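Arm on a shared bench: cloth keeps slipping out of the gripper

tillance_dar
Posts: 30
9/12/25

Second-hand six-axis arm, parallel gripper, aluminium extrusion platform in the shared workshop. Wooden parts pick up fine. A folded red cloth doesn't. The jaws close, the arm lifts, and the cloth slides back out before it gets anywhere. I've tried slower approach speeds and more closing force. Any ideas before I start printing new fingers?

Darmawan

baek_ek
Posts: 3,355

What is the table top? If it's smooth then the cloth just gets pushed along in front of the fingers. I'd put a rubber mat down first and leave the fingers alone.

vemus
Posts: 2,802

Disagree with the mat. You'll get better grip from the surface but the fingers will drag on it every time you go in low, and then you're chasing force limit stops all evening. Silicone pads on the jaws, and aim for a ridge in the fold.

baek_ek

They only drag if your height is wrong. Set the height properly and a mat is no trouble. I've used one for four years.

tillance_dar

Top is black marble pattern, glossy, so yes, slippery. It also throws back the ceiling light near the right side, which upsets my cloth detection now and then. Current setup:
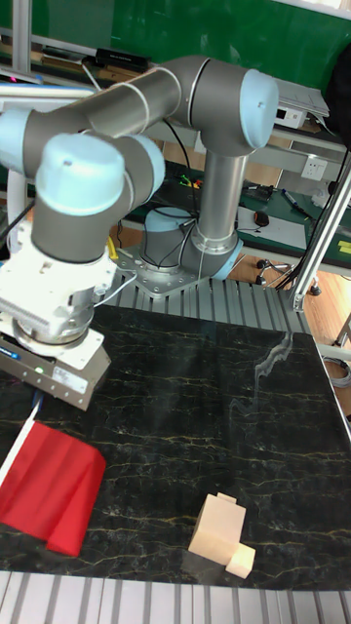
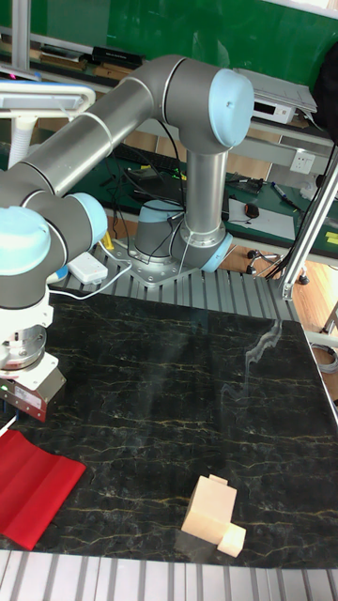 Approach is straight down with the jaws across the short side of the fold. I start 30 mm up and come in at a tenth of full speed. Payload is set for the gripper only, nothing added for the cloth as it weighs next to nothing.

vemus

Turn the wrist 90 degrees and try along the fold before you buy anything. Costs nothing. And a matt top would sort out your reflection as well, so there I'm half with Ekow.

baek_ek

Half will do. Darmawan, go down until the fingertips just touch, then back off a millimetre and save that as your pick height. Do it at each corner of the table too. Mine was out by more than I expected at the far end and I'd blamed the gripper for weeks.

Ekow Ametepe

masora

Has anyone tried thin cork sheet on the top? Matt, cheap, and it doesn't curl at the edges like rubber.

tillance_dar

Not tried cork. I'll do the wrist rotation and the corner heights first, then pads if it still slips. Does anyone know what thickness of silicone still lets the jaws close fully on thin stuff?

vemus

1 mm. Glue it, don't tape it.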